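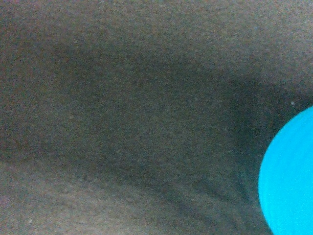
4. Evaluation of the Kadik wrist camera kit

The Kadik kit is sold as an add-on for arms that already have a gripper. It consists of a small camera, a bracket for the wrist, and a license for Flivar, the software that records the video and matches it to the motion of the arm. We judged the wrist video by what an operator could make out from it alone, with the other views switched off. Cloth is a hard surface for a camera this close. In Figure 1 the folds come through mostly as soft bands of light and shadow, while the left edge of the cyan object at the right is crisp. The weave has a fine grain but no pattern that the tracker could hold on to. Views like this one were scored as "object present, identity unclear," and we kept them in the set.

Figure 1. Wrist view of fabric and part of a cyan object.

Kadik advises buyers to work on a plain, light surface. We did not follow this advice, as many homes and labs have dark or wrinkled coverings and a customer would not want to change them. The default exposure setting was used throughout. Flivar also offers a sharpening filter, which we left off after early trials in February showed that it made the grain of the cloth stronger along with the outlines.

4.1 Stacking task

The second part of the review deals with Abdella, the task package that the same vendor offers for tabletop work. Abdella comes with 16 household tasks, and we chose 8 of them. Stacking is the one the vendor uses most in its own material. It is harder than it sounds, mainly for the reason that light cups can tip or stick together.

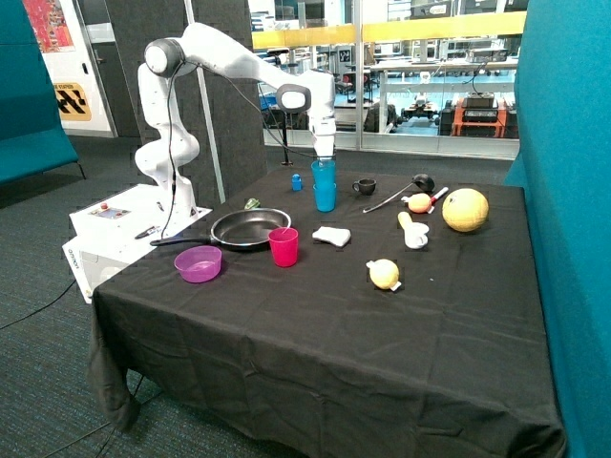
The package asks the buyer to supply the objects and gives only a short list of suggested types. We mixed kitchen items with toy food so that the software would have to deal with several sizes and finishes on one table. In Figure 2 the gripper points straight down and holds the upper of two light-blue cups near its rim, with the lower cup just beneath it and close to the black cloth. The frying pan, the sponge and the large pale-yellow ball share the same tabletop. A fixed view of this kind shows the height of the stack well, and it was the view our raters used to decide whether a trial counted.

Figure 2. Fixed view of the stacking task.

Each rater worked from the Laladico scoring sheet, which has one line per trial and a space for remarks. Trials in which an operator stopped the arm by hand were marked as failures, even when the cups were still upright.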